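Front of house / tea bar help wanted - Norðdahl Tea Room

Posted Tuesday, June 4, 2019

We need 2 people for the summer. Part time, mornings mostly, some Saturdays. Start before July if you can, sooner is better - we're already short on weekends.
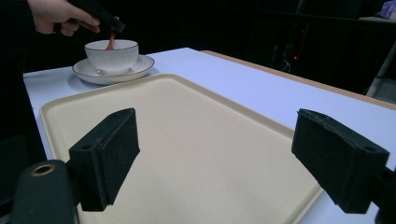
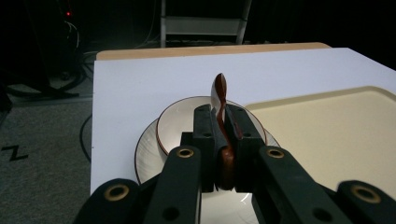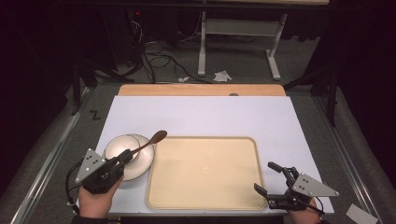
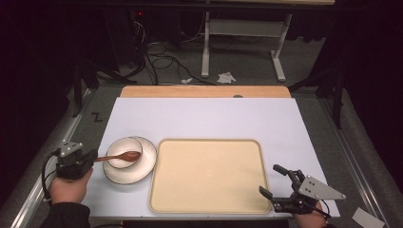
Table service: first photo, liquid going into the cup. Last two, small bowl and plate with the tray alongside.

The work: taking orders, brewing, carrying trays, clearing, dishes when it backs up. Register too. Seats 50 when the patio is open and it does fill up. You'll be on your feet the whole shift.

You should be
- on time
- ok with early starts (we open at 7)
- able to lift a full crate of milk
- nice to people before they've had there tea

Experience is a plus, not required. Lâm Phùng does the training, two paid shifts, then you're on the schedule. Tea knowledge you'll pick up as you go.

Pay is hourly plus a share of tips, paid every other Friday. Free lunch on shifts over five hours. Aprons provided, bring your own black shoes.

To apply - stop in and ask for Poul Kjærgaard, any weekday after the lunch rush. Bring a resume or just write down your last job and a phone number. Please dont call during lunch. Under 18 needs a work permit, bring that as well.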